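Week 6: Getting your desk ready to write

Okay, so last week we talked about outlines, and a few of you wrote to me afterward to say you had a lovely outline and still no first page. I've been there! My own first long essay sat at 80 words for most of May.

My old teacher Jenő Nyitrai used to say that a draft starts with what you can reach without standing up. I laughed at him for a year, and then I cleared my desk and wrote 599 words before lunch (not all good ones, mind you). So clear yours before you try the exercise. Keep one cup for the small stuff and put the rest in a drawer.
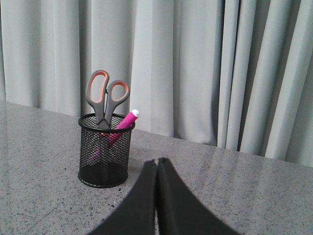
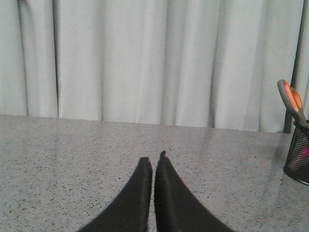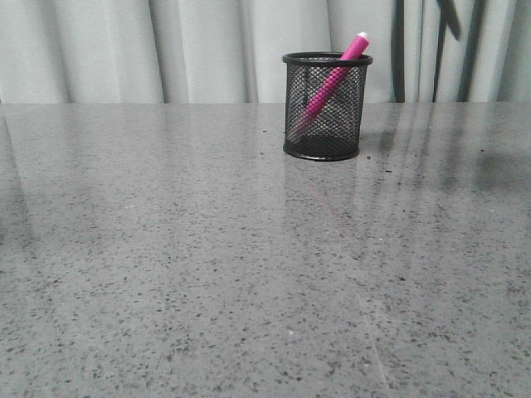

Now for the exercise. Set a timer for six minutes and write by hand, no crossing out, starting with the words "I used to think." If you get stuck, write the last word again until another one shows up. It feels silly and I do it all the time.

When the timer goes, underline one sentence you'd want to keep. Just one! Type it at the top of a new page and carry on from there.

Reading for next time is the Sampaio essay, up to page 176. Look at how long she waits before telling us where she is, and mark the spot where you first felt lost. Bring your underlined sentence too, we'll read them out loud.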